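4.2 Sock-sorting task

The third task was set by the student team at Ostell as part of the Filtach course project. Two arms share one white tabletop, and socks are to be placed in a wooden tray with one sock to a compartment. The tray has a four-by-four grid and stays on the left side of the table. Students operated both arms by hand control and recorded 1185 attempts in the first term and 2416 by the end of the second. Each attempt was limited to 8 minutes. Figure 2 shows the task from two viewpoints.

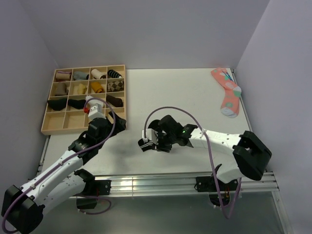
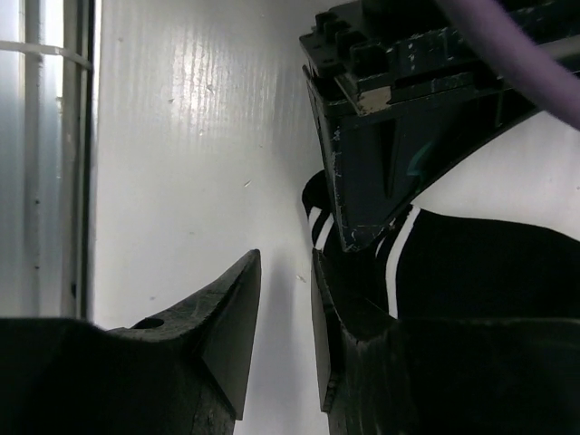
Figure 2. Sock-sorting task. First panel: view of the full workspace with both arms and the tray. Second panel: close view of the two gripper fingers.

Patterned and plain socks were mixed in every set. An attempt was scored as complete only when no sock remained on the table surface and none shared a compartment. Partial placements, in which a toe or cuff crossed a partition, were accepted under the Akbulut scoring rules used in Section 3. Two students reviewed each recording separately, and disagreements were settled by the course instructor.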